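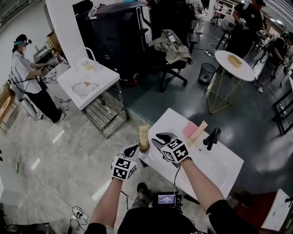

Figure 4. A freestanding basin with a black faucet; a sponge lies on the far side.

4.2 Where the sponge goes

The question we least expected to enjoy turned out to be the richest one in the whole diary study. We had asked each of the 43 households in Brondholm to write down what they did at the sink, and when, and we had pictured the sponge as a minor character. It took over. Of the 900 diary entries, 325 mention a sponge or a cloth, and most of these say something about where it was put afterward. People care a great deal about this! One couple in the Rastine apartments kept up a polite disagreement across nine entries, each moving the sponge back to the "right" side of the basin and recording the fact in neat handwriting.

We sorted the resting places by how far the hand has to travel from the faucet. Near places include the rim and the top of the drain board. Far places are those that call for a reach across the water. Our guess was that near places would win easily, and in kitchens they did. At small basins of the kind shown in Figure 4, the pattern was much less tidy. Several households put the sponge well away from the hand they used for the faucet, and they did it day after day. Inês Fonseca, who coded this part of the diaries, suggested that a resting place has to be out of the splash as well as within reach, and that on a small basin the two wishes pull against each other. Once we read the entries with this in mind, many odd notes began to make sense ("moved it, it was getting rained on").

Handedness explains part of the rest. In homes where everyone used the same hand for the faucet, the sponge settled in one spot within the first week and stayed there. In mixed homes it wandered. The diaries from the Peruvine street homes are a delight on this point, because the children there drew little maps, and we could follow the sponge from one side to the other and back.

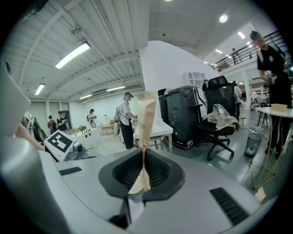 Bar soap followed a different rule. It had a fixed home in nearly every diary, usually a dish, and was returned to it even by people who left everything else where it fell. We think the dish matters more than the soap. Ng, the smallest of our four sites, had two households with no dish at all, and their bars traveled as freely as any sponge. A dish seems to act as a standing instruction that the whole family can read, and we would love to see somebody test this properly with a sponge holder added halfway through a diary period.

Two cautions apply. The diaries were kept in November, when windows stay shut and things dry slowly, so a summer round might give other answers. We also left 180 entries out of the handedness comparison, as the writer had not said who was at the sink. Man-lok Fang recoded a portion of the remaining entries without seeing the first set of codes, and the few differences were settled by talking them over. Most concerned the window sill, which we had first treated as a far place and now give a category of its own.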